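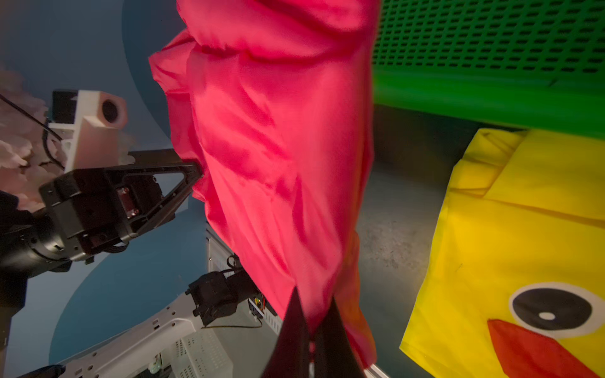 Page 3 of 22

Thread: Creases in satiny fabric, red-pink, for a window display

dalva_rangel wrote:
The red-pink piece is the one I need help with. It has a smooth weave with a bit of shine, and every fold shows up as a bright line. I want to hang it against a blue wall with curved bands of lighter and darker blue, next to some puffy pale pink stuff that is meant to look like clouds. At the moment it's all creases. Do I iron it, steam it, or leave it alone? The label is gone so I don't know what the fiber is.

yenkim wrote:
Steam from the back. Hang it first from a rod or a line of clips, then work from the top down. Keep the steamer a few inches away and don't press the head into the cloth. If it's polyester it will relax pretty fast. Try a corner before you do the whole thing.

ademir_q wrote:
I'd iron it. Steam gets the small wrinkles but never the hard folds, not on anything with a shine. Low setting, wrong side up, a cotton pillowcase between the iron and the fabric. I did 3 panels like that for the Miranda shop in August and they hung flat.

yenkim wrote:
Low iron is fine if you know what you've got. She doesn't. I've seen an acetate lining stick to an iron on what was supposed to be the safe setting.

ademir_q wrote:
That's why you use the pillowcase. And a test corner, same as you said.

fadime_isik wrote:
Are we sure she wants it flat? In the picture the folds are the best part, with the light on the ridges and the dark red down in the creases. Flat satiny cloth on a blue wall could look like a tablecloth. I would gather it at the bottom on purpose and let it hang full. It already narrows to a sort of twist down there.

dalva_rangel wrote:
I did think about that. The trouble is the left side, which is ragged and bunched and bulges out near the top. The right side falls nearly straight, so the two don't match.

fadime_isik wrote:
Then trim the left and put a narrow hem in it. Or turn it under two inches and tack it by hand. From the sidewalk people won't see the stitches.

vanderleia_c wrote:
Don't trim until it has hung overnight. Fabric that has been bunched up can drop a little once it's on the rod, and then your hem is off. I would also put a few drapery weights in the bottom corners. I get mine from Dovico, the covered kind, so they don't clink against the glass.

ademir_q wrote:
Agree on the overnight hang. Don't agree on weights for something this light, they pull points into the corners. A length of chain in the hem spreads it out better.

vanderleia_c wrote:
Chain works too if there's a proper hem. On a tacked edge it will sag between the stitches.

yenkim wrote:
Keep the steam away from the cloud stuff, by the way. If it's anything like the fluff I've used, it goes limp and doesn't come back. Do the cloth in another spot and bring it over after.

dalva_rangel wrote:
OK. I'll hang it tonight, steam a corner in the morning and decide on the hem after that. Leaning toward keeping it gathered – I'll post again when the edge is done.

Last updated: August, 3:22 pm

Contact the moderators | Copyright Kesbridge Sewing and Display Board | Back to top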